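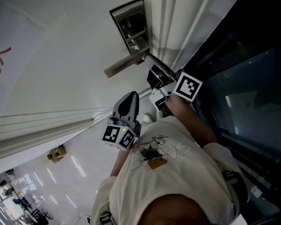 I've had the Durnix lever handle on the white door since May and I've been meaning to write it up, mostly as I found so little about it when I was trying to choose one. Handles are a funny thing to shop for. You touch them more than anything else you own, and the shops show you one stuck to a bit of board, attached to nothing, so you waggle it and think "yes, that seems fine" and go home with it.

Mine is the silver one, a lever on a rectangular plate. It cost £77, and I did wince a bit. You can get a handle for a lot less than that, and I had, and that was the trouble! The cheap one before it had started to droop by the first winter. It still opened the door, but it hung there looking sorry for itself, and every so often I'd get it halfway down and it would stick and I'd have to jiggle it. If you've lived with a droopy handle you'll know how much swearing goes into it.

What I wanted was something I could use with my hands full. I'm forever coming through with a bag in each hand, or a mug and a plate, and a round knob is hopeless for that. A lever you can get with an elbow, or the side of your wrist, or the corner of a box if you don't mind the odd scuff. So a lever it had to be, and it had to go on a plate, as the old one had left a mess of holes and a ring of grubby paint that I had no plans to fill and touch up.

The plate does a very good job of hiding all that. It's 184 mm tall, and that was enough to cover everything I'd been ashamed of except one tiny chip, which I've dabbed with correction fluid (don't tell anyone). It sits nice and flat. I'd worried it would look a bit office-like on a door with grooved panelling, with the dark glass and black frame right next to it, but I've come round to it. Plain metal on white looks clean and doesn't try to be the star of the show. My sister thinks it looks like a dentist's. She has crystal knobs, so I take no notice.

Fitting it

The box says twenty minutes. It took me a Monday evening, with a break for tea and another for sulking. To be fair to Durnix, most of that was getting the old one off. One of its screws had been done up by somebody with a grudge.

The new one comes with the two halves, the square bar that goes through the middle, a bag of screws and a little hex key. The bar was too long for my door and had to be cut down. The leaflet does say so, but in very small print, under a drawing I'd already decided I didn't need to look at. If you haven't got a hacksaw, borrow one before you start. I hadn't, and ended up knocking on next door at half past eight.

Do hold both plates up and pencil round them before you drill anything. I did the first side by eye and it was a smidge off straight, not so you'd notice unless you were me, and I noticed it every single day for a fortnight before I gave in and did it again. The screws went in well enough the second time, though the heads are quite soft and one has a bit of a chewed look now.

Using it

I really like it. There's a proper weight to the lever and a firm push back when you let go, so it returns to where it started and stays there. No droop so far. It's quieter than I'm used to as well, more of a soft clunk than a clack, and if you get up early in a house full of people who don't, you'll appreciate that.

The lever itself is comfy. It's a plain shape with no fancy curl, and my fingers don't catch on the end. I had tried the Stostetti one in a showroom before I bought this and it was lovely to look at but had quite a sharp edge on the underside, and you'd feel that every time. It was also nearly £200, for a door handle, and I'm afraid I laughed out loud in front of the assistant. The Ploter was the other one on my list. It's cheaper than the Durnix and feels all right, but the one on display already had a wobble in it, and I'd had my fill of wobble.

The spring is on the stiff side to begin with. A small child or anybody with sore hands might find it hard going for the first few weeks. It has eased a bit with use. My mum, who has arthritis in her thumbs, leans on it with her forearm and gets through perfectly well, and she couldn't manage the old one at all when it was sticking.

The grumbles

Fingerprints, first and foremost. They show. The bit of the plate just above the lever gets the worst of it, where people's knuckles brush past, and I give it a rub with a barely damp cloth whenever I walk by with one. I tried a metal polish and wished I hadn't, as it left a smeary patch that took ages to shift. Plain water and a dry tea towel has been the best thing.

The little grub screw under the lever worked itself loose after a month or so, and I only found out when the handle started to rattle. Half a turn with the hex key sorted it and it's been good since, but keep the hex key! Mine lives on a nail inside the cupboard now, after a long hunt through the odds-and-ends drawer.

And the spares. You can't buy just the screws or just the bar. I emailed to ask, and a very polite person wrote back to say it's only sold as a full set. For this sort of money I'd have liked a couple of extra screws in the bag at least.

Would I buy it again?

Yes, and I probably will, as the handle on the back bedroom is starting to go the same way as the last one. I'd wait for a sale, and I'd cut the bar before doing anything else. If you're kitting out a whole house it does mount up, and I worked out that doing the upstairs properly would come to some £400, so that will be happening one door at a time, starting with the bedroom once I've bought my own hacksaw.

Four stars from me. It loses one for the soft screws and the tiny print.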